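The Slow Business of a Clean House

Marama Nepia started Moster with a borrowed van and a list of 100 streets in Murkent she was willing to drive to. The company now cleans homes on 139 regular accounts, plus a changing number of one-time jobs for people moving in or out. I spent part of August with her and her crews to find out how a small cleaning firm keeps going in a town that already has plenty of them. 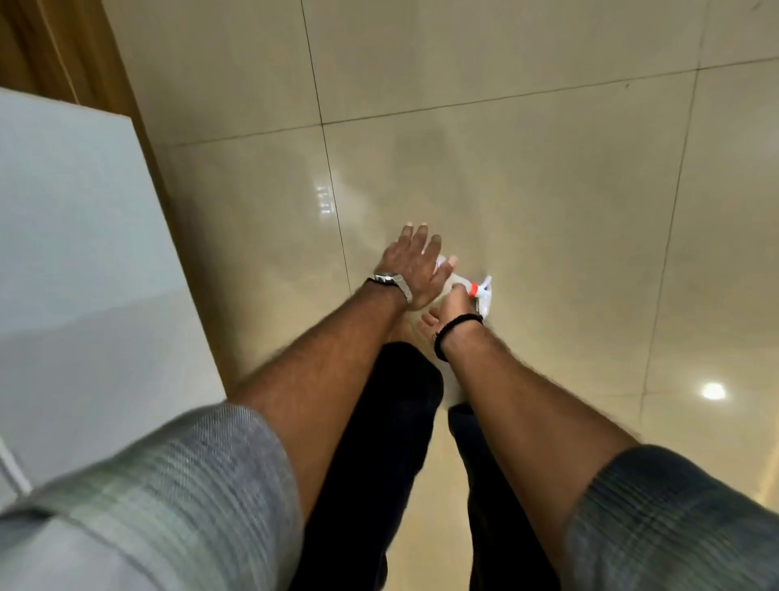
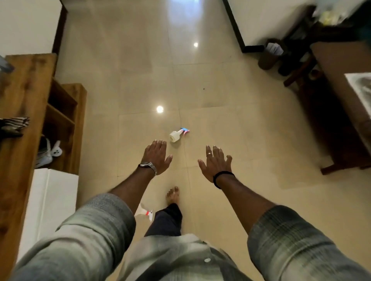
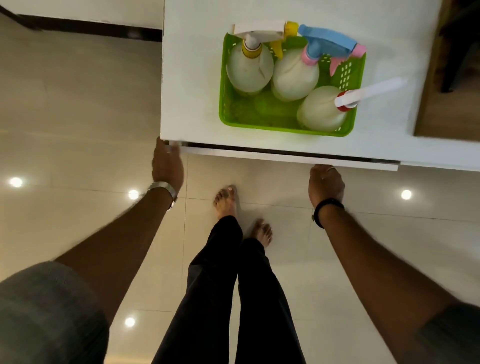

Getting the First Customers

Nepia worked the front desk at a dental office before this. She cleaned two houses on her days off, both for people from the office, and charged too little for them. By the end of the first year she had enough work to leave the desk job, but only just.

"I priced by the hour and then I got faster," she says. "So I was earning less every month for the same house."

She switched to a flat price for each home, set after a walk-through. The walk-through takes twenty minutes. She looks at the number of bathrooms, the kind of flooring, whether there are pets, and how much is kept on the counters. Clutter adds more time than dirt does. A kitchen with clear counters can be finished in half the time of one where every canister has to be lifted and put back.

She printed 3,000 door hangers that year and got eleven calls from them. Most of her customers since then have come from other customers. She still has a box of the door hangers and uses the backs for shopping lists.

What a Regular Visit Covers

A standard visit at Moster is done by two people. One starts in the kitchen and the other in the bathrooms, and they meet in the bedrooms. Floors come last, working toward the door they will leave by. Inside the oven, inside the refrigerator and inside windows are extra, and the price sheet says so near the top. Nepia moved that line up from the second page after several disagreements over refrigerators.

Customers can ask for the same crew each time, and most do. It makes the schedule harder. When one person is out sick, Nepia either goes herself or calls to offer another date. She will not send one cleaner to a two-person job.

Keys are stored in a locked cabinet and tagged with a number, with the addresses kept somewhere else. Alarm codes are given out on the morning of the visit.

Competing With the Larger Firms

Murkent has two bigger cleaning companies, and one of them, Witier, advertises on the side of the county buses. Witier offers online booking and a lower price for the first visit. Moster lost a handful of accounts when that offer came out. Some of them came back by spring and some did not.

Nepia looked into booking software and decided against it for now. The package she liked best cost $700 to set up, with a monthly fee after that. She takes bookings by phone and text and writes them in a large paper planner, then copies them to a shared calendar in the evening. The copying goes wrong now and then. In August a crew arrived at a house in the Karamanlidis development a full week early, and the owner let them clean it anyway.

Keeping the Staff

Hiring takes up more of her time than anything else. New cleaners are paid from the first hour, including the drive between houses, and they work with an experienced partner for four weeks. Several have left before the four weeks were over. The ones who get past it tend to stay for years.

Routes are drawn up so that nobody has more than three homes in a day. Nepia tried four during one busy holiday season and had two complaints and a sprained wrist to show for it.

Next year she wants to add a third van and take on small offices in the evenings. She has looked at one used van so far, and the sliding door stuck. She is going to see another one after the holidays.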